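Removing White Heat Marks from a Table

Heat marks on a painted or varnished tabletop are moisture trapped in the finish. Most of them come out without sanding. Set aside an afternoon, and try each step on the underside of the table first.

What you need
Two clean cotton cloths
A household iron
Plain white toothpaste (no gel)
Paste wax

Step 1. Wipe the table with a damp cloth and a drop of dish soap. Let it dry overnight.

Step 2. Empty the water out of the iron and set it on low, steam off. Lay a folded cotton cloth over the mark and press for 7 seconds. Lift and look. Repeat until the mark fades. I needed 18 passes on the worst ring on my old Sequeira table, so don't give up at three or four.

Step 3. If a faint ring is left, rub a little toothpaste over it with a fingertip, along the grain if there is one. Wipe off with a damp cloth. Skip this on high-gloss finishes.

Step 4. Wait a day, then wax. I use Rornico clear. Put on a thin coat, leave it 19 minutes, and buff.

Dark marks are a different problem. They have gone through to the wood and will need stripping.

After that, keep hot mugs and dishes on a tray.

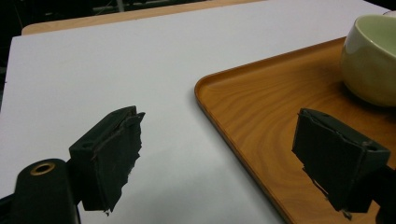 Duarte Pacheco wrote that the iron did nothing on his shellac table except make the finish sticky, and that he would start with the wax on anything old.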